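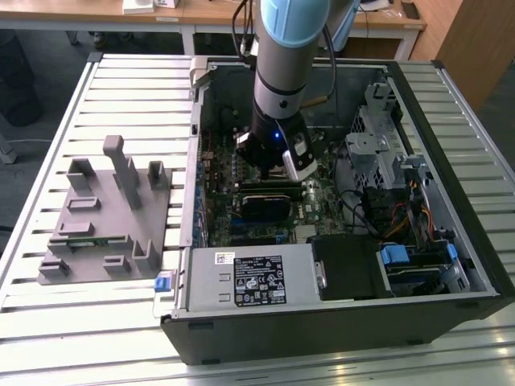

3. Collecting the Demonstrations

We'd love to tell you there was a grand plan for this part, but the plan kept changing until March, and what follows is the version we stuck with. The task set is called Clastari. It covers small repair jobs on old desktop computers, and we picked it because the parts are cheap, fiddly and easy to get hold of (also, I just like taking computers apart).

Each demonstration is one person driving the arm through one job, start to finish. We used 4 drivers and ended up with 667 demonstrations. One had a corrupted log, so every result in this paper uses the other 666. All the recording ran through Lilel, our own logging tool, which saves the arm positions next to the video from a fixed camera and a wrist camera.

3.1 Where the parts live between moves

Early on we let drivers set loose parts down wherever they liked, and the learner picked up some strange habits from that - lots of hovering, mostly. So we printed a plate with raised holders and told everyone to use it. A fixed parking spot gives the learner a clear target, and it made resets so much quicker for us too!

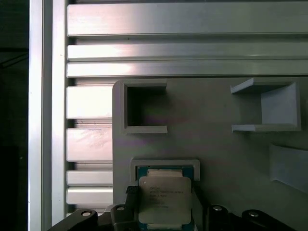 Figure 1. Wrist view of a processor held in the gripper at a pocket of the printed plate.

The processor moves are the ones I'd watch first if you download the data. We asked drivers to grip by the edges and to slow way down near the plate. We never set an exact speed, so you'll find some real differences in style between people. We left those in. A learner that has only ever seen one person's hands (well, one person's joystick) tends to fall over when the start position shifts a little.

Processor moves over the socket were recorded as their own segments, with a label at the point where the driver began to line the chip up. Drivers could back off and try again as often as they wanted, and we kept the retries.

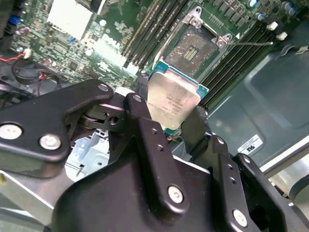

3.2 Labeling and cleanup

Labels came in 2 passes. In the first, the driver marked the start and end of each step right after recording, while it was still fresh. In the second, somebody else checked those marks against the wrist video and fixed the ones that were off.
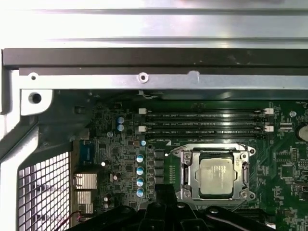
Our step labels say what state the board is in, and that took more arguing than anything else in Rendulside, the labeling guide we wrote. Take "processor in socket." A chip can be sitting in the center of the socket while all four memory slots above it are empty, so we score the processor and the memory separately and never use one label for the whole board. When the gripper hid the part in question, the second labeler went back through the clip to find a clearer view, and if there wasn't one, the step was marked "unknown" and left out of training for that part only.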